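Microwave takes forever to heat anything in the new apartment, is it the outlet or the microwave?
Posted in Kitchen & Small Appliances

Melina Panagiotou

Hi all, hoping somebody can talk me out of buying a new microwave. I moved in September and brought my old Drelletti with me (nothing fancy, it was a hand-me-down from my aunt). In the old place a mug of water was steaming in 90 seconds. Here the same mug comes out lukewarm, and a bowl of leftover rice is hot around the rim and stone cold in the middle.

Things I've tried: different mugs, cleaning the inside really well, taking the glass plate out and putting it back. The plate turns, the light comes on, it hums like it always did. The toaster on the other side of the kitchen works great. The microwave shares a power strip with the kettle and a little fridge, in case that matters??

My landlord says the wiring is fine and that old microwaves just get tired. Is that a real thing? I'd rather not spend money on a new one and then have that one be slow too.

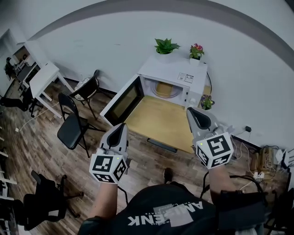
Bivthorpe, September

Adding to my post after a few people asked: yes, the door closes all the way, and no, I don't get sparks or a burning smell. I haven't tried another outlet yet. It's heavy and my back is not what it was!

Evangelia Dimitriou

Get it off the power strip tonight, please. A microwave wants to be plugged straight into the wall. A strip with a kettle and a fridge on it is asking a lot, and cheap strips can get hot enough to melt. If your voltage is sagging under all that load, the microwave will still light up and spin and hum, it just won't cook very well. I had the same thing in a rental years ago and it drove me nuts for a whole winter.

So: plug it into the wall, on its own, with the kettle off. Then do the water test. One cup of cold tap water in a glass measuring cup, full power, and time how long it takes to come to a boil. Leave a wooden spoon in it so it doesn't boil up at you when you move it. Write the time down. Then carry it (get a friend, don't be a hero) to an outlet on the other side of the kitchen, use fresh cold water and do it again.

Big difference between the two and I'd be calling the landlord back. Slow in both places, then it's the microwave. And yes, they do get weaker with age, he's not making that up.

Also check you didn't bump the power level in the move. My sister ran hers on defrost for a week.

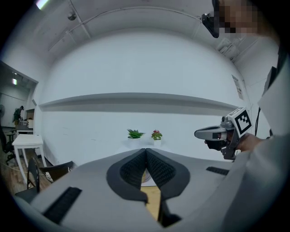
Two potted plants, side by side on a white table.

Ga-eun Choo

Just buy a new one, they're cheap. I got an Evilberg at the Sotiropoulos outlet and it's fine. Kind of loud.

Aliki Stefanou

Agree with Evangelia on the strip. One thing I'd add: whatever you do, don't take the cover off to have a look inside. There's a part in there that can hold a nasty charge even after it's unplugged. If the water test says it's the microwave, either pay a repair shop or let it go.

For the rice, put a spoonful of water over it, push it into a ring with a hole in the middle and cover it. Stir halfway. That helps even in a good microwave.

Melina Panagiotou

OK, it's on the wall outlet now and the water boiled!! Slower than I remember but it boiled. I'll try the other side of the kitchen on Friday when my neighbor can help me lift it. Going to do the rice ring thing tonight. Thank you both, and Ga-eun, I'm keeping the Evilberg in mind.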